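Ticket 3136: gripper quote, still open

Hi Marta, me again! I got the Rolto price back and it's 300 per set of fingers, so I'd rather settle the finger shape in the sim before we order any (we need 7 sets for Dretport, plus whatever Wei wants). Clurkine won't hold the quote past May, and they only discount at 20 sets, so forget the discount.

What I still need from you is the opening width for the budget sheet. I'm running with the gripper open and empty for now, two fingers, nothing fancy. Can you send the number by noon?
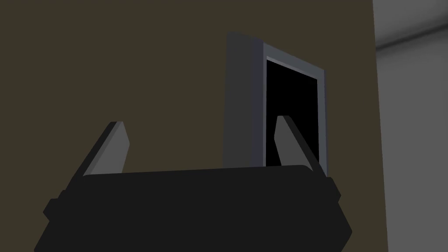
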